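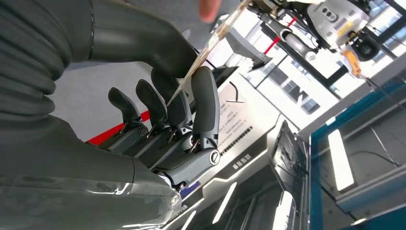 Jolov is a small supplier of thin sticks and rods for craft rooms, model makers and schools. We started in January in one room in Willmont, with 2 shelves and a long table, and now we keep 41 kinds in stock. The thinnest ones are still the most asked for.

Our founder, Rhydian Morris, was before a teacher of model building. He was tired to receive sticks which were bent already in the box, so he began to select them himself and to sell the straight ones to his colleagues. We work in the same way today. Every stick is held at one end, turned slowly between the fingers and looked at along its length. If it is bent, it goes to the second box — these we sell cheaper, under the name Gethin, and many kindergartens are happy with them.

The straight sticks are packed by 100 in a stiff tube and carry the name Zillmont. Please store the tube lying flat and away from the heater.

Visitors are welcome at the table in Willmont on Wednesday afternoon. You can bring your own model and try different thicknesses before you buy. For school orders please write to us two weeks before — we also cut to length, but the cut pieces cannot be returned.

Page updated 02/10/2024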